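Our robot money comes due in February, and I have been putting off the spreadsheet all week, so naturally I'm writing to you instead. Setsuko Oshima has been very patient with me!

The plan is to run everything in simulation first and buy one arm afterward. Kobori wants 800 dollars a month to rent theirs, with a 14-month minimum (I did ask for less, and got a very kind no), while Bemumlow would sell us one outright, gripper included, if we can wait 19 weeks. So we keep practicing in our pretend house and arguing over finger length.

Simulated kitchen and rooms, gripper empty in all of these:
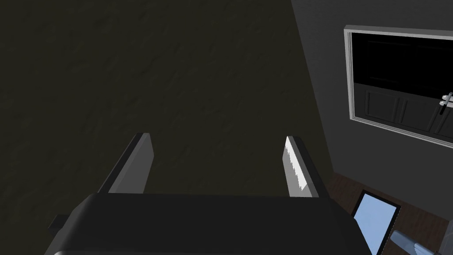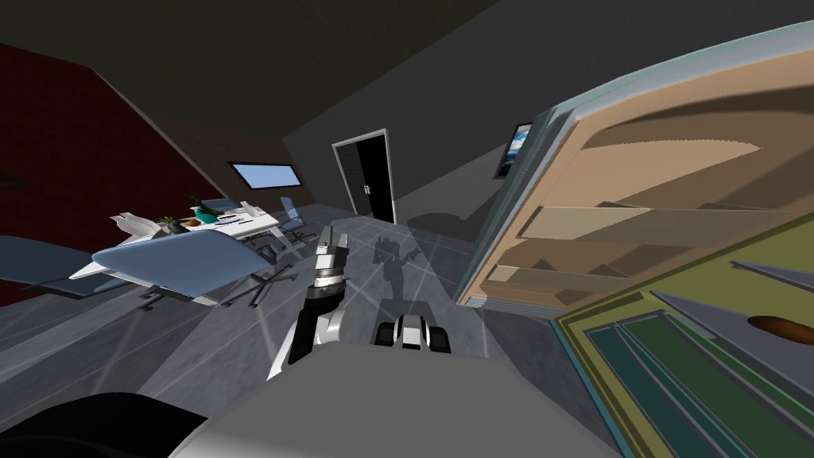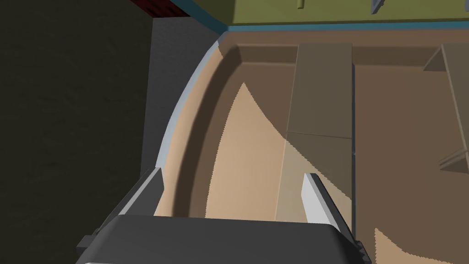

Setsuko leans toward buying, and I'm coming around to it, though I'd like a spare set of fingers in the quote and 4 hours of setup help before I sign anything. Dristlow still owes us a price on the base, too. I'll call them tomorrow after lunch, once I've finally opened that spreadsheet.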